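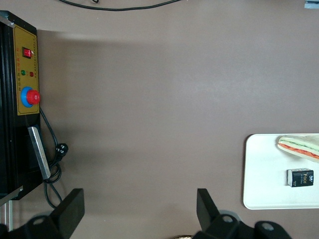 本项目研究的是一条初学者雪道的积雪为什么分布不均,以及能否用简单的人工办法改善。雪道位于 Gresari 滑雪点的东侧,旁边有一条拖绳式牵引索,初学者抓着绳子上坡。小组进场测量之前先上了一次安全课,内容之一是认急停按钮:黄色面板上那个红色的蘑菇头大按钮,外面套一圈蓝色,戴着厚手套也按得到,不要和面板上端的红色船形开关弄混。课后每人签了字,之后的测量都在牵引索停运时进行。

小组成员:Myrto Andreadis(测量、制图)、Makis Petridis(测量、气象记录)、Stavros Chrysikopoulos(数据整理、报告执笔)
指导教师:Marina Economou
提交日期:2023年8月21日

一、背景

这条雪道不长,坡度平缓,冬天主要给学校和家庭使用。滑雪点没有造雪设备,只能靠自然降雪。据值班人员 Anastasia Vrettos 介绍,每年都是中段靠西的一侧最先露出草皮,而下端的停止区雪总是偏厚,初学者滑到那里容易陷住摔倒。她的做法是用铁锹把下面的雪往上铲,很费力,铲上去的雪过几天又没了。

我们最初以为原因是日照。现场看过以后,觉得风和滑行本身的推雪作用也要考虑,所以把三项都列入了观察。

二、方法

沿雪道中线和东西两侧各拉一条测线,每隔固定距离插一根带刻度的竹竿,共计102个测点。测点编号从上往下排,西侧用W,中线用C,东侧用E。雪深用Dredo牌探杆读取,读到厘米。竹竿只在测量时插,测完拔走,位置靠雪道边上的木桩标记对齐。

风向用自制的布条风向标记录,装在牵引索上站的栏杆上。风速计借自学校地理教研室,有两次因电池低温掉电没有读数,这两次在表格中留空,没有补值。

观察期分为3个阶段:
第一阶段,不做任何干预,只测雪深。
第二阶段,在西侧上风处架设一道防雪栅栏,长50米,材料是Astside的塑料网和旧木杆。
第三阶段,保留栅栏,同时在每天收场后用宽耙把停止区的雪往回拖一次。
全部测量在四月融雪时结束。

三、结果

第一阶段,西侧中段的雪深一直低于中线和东侧,每次大风后差距变大。晴天之后差距也会变大,但变化较小。停止区的雪深在没有降雪的日子里仍然增加,说明有一部分雪是被滑行的人带下去的。周末过后最明显。

第二阶段,栅栏背风面很快堆起一条雪脊。雪脊的位置比我们预计的更靠近栅栏,只有一部分落在雪道范围内。Makis 把栅栏向外挪了一次,再下雪时雪脊的位置合适了一些。西侧中段在这个阶段没有露出草皮。

第三阶段,停止区的厚度趋于平稳。拖回去的雪如果不踩实,第二天就会重新滑散,所以后来改成边拖边踩。这项工作两个人做比较合适,一个人做要来回走很多趟。

四、费用

塑料网、扎带和两把宽耙是主要开支,木杆是滑雪点原有的,没有计费。项目经费总额为2000元,由学校的Oosthuizen实践基金提供,最后略有结余,已退回。塑料网收存在滑雪点的工具棚里,明年还能用。

五、讨论

从记录来看,风是西侧缺雪的主要原因,日照次之。不过三个阶段的天气并不相同,第二阶段降雪偏多,西侧没有露草皮不能全部算作栅栏的效果。要把两者分开,需要在同一时期内设一段有栅栏、一段没有栅栏的对照。我们在设计时没有想到这一点,Economou老师在中期检查时指出后,栅栏已经架好,挪动会影响后面的数据,所以没有改。

另一个问题是探杆读数。雪底有冰层时,不同的人用力不同,读数会差几厘米。前期由 Myrto 和 Makis 轮流读,后期固定由 Myrto 一人读。前期数据没有做修正。

雪的密度没有测。停止区的雪被压得很实,同样的厚度含雪量要多得多,只比较厚度会低估被带下去的雪量。

六、建议

1. 栅栏在第一场大雪之前架好,冻土以后打桩很困难。
2. 栅栏位置按本次挪动后的木桩标记安装,下端留出缺口,供行人进出。
3. 停止区每天收场后拖雪一次,雪后当天可以不拖。
4. 下一组同学如果继续做,请设置对照段,并增加密度测量。

原始数据表、测点平面图和风向记录见附录,纸质记录本由指导教师保管。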